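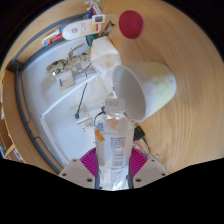 Michalis Vrettos reckons the Gusness has paid for itself already. Put his in back in August, hasn't bought a pack of water since, says the tea's better too.

Gusness under-sink water filter, by Grilent
Back in stock 17th December. Small batch, so order quick if you want one.

Takes out the chlorine taste, catches grit and rust. Doesn't soften, so you'll still get scale in the kettle. Cold feed only!! Please don't put it on the hot.

In the box: filter head, 2 cartridges, bracket, screws, hose. Tap not included, see the Wyss page for taps that fit.

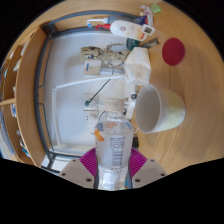
Each cartridge does 1000 litres, then swap it. Quarter turn, no tools. Run the tap 4 minutes before you drink any, first bit comes out grey, thats just carbon dust.

Price 87 pounds inc. VAT. Spare cartridges sold seperately.

Pick up from the Bevside shop or we post. Fitting questions to Stojan Vlachou on the trade counter, mornings best. Old-style heads: check the thread size first, the early ones were different.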